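3.2 Bin geometry and surface wear

The trials reported in this section used the large gray rectangular bin from the Kukton site, placed on a wooden tabletop. Its sides are thin and matte. A pale inner panel slopes down across the full width in front of the far wall and meets the floor at a narrow seam. The slope matters for the analysis because a block released against it can come to rest lower down, and the resting positions in a bin of this kind are therefore not uniform even when the drop points are.

Wear was recorded before the first trial and was not repaired. The lower portion of the slope carries a darker patch with ragged edges and vertical scrape marks, while the upper portion has kept its whitish finish. The floor is scuffed and stained throughout. We treat the patch and the floor as two separate friction zones — a simplification, but one that the Pledance tilt measurements support.

The load consisted of elongated blocks in two colors, red and green. Color carries no mechanical meaning and was used only to keep neighboring blocks apart during annotation. Figure 2 shows one arrangement with three blocks of each color. 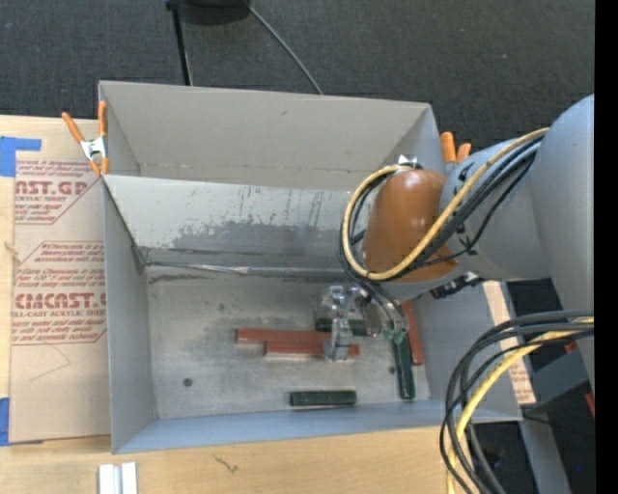
Figure 2. Arrangement of six elongated blocks in the gray bin. The worn zone of the sloping panel is visible behind them.

Each arrangement was coded by the orientation of every block relative to the near wall. A block was coded as parallel, steep or upright to the wall line as seen in plan view, with no attempt to record the exact angle. In Figure 2, two red blocks near the middle are coded parallel to the wall and offset from each other lengthwise; the third red block, near the right wall, is coded steep. One green block lies alone near the front wall and is coded as isolated. Partly covered blocks were coded from their visible portion.

The full set contains 3,532 coded arrangements collected at Kukton and Zarnine. Of these, 47 were excluded for incomplete labels. Coding followed the Kelmendi scheme with one change: the original category "leaning" was split according to whether the block touched the slope or a side wall. Contact with the slope was marked only when no gap could be seen — doubtful cases were left blank and passed to a second coder. The split adds some work at the annotation stage, but the two kinds of contact behave differently under load and are kept separate in Section 4.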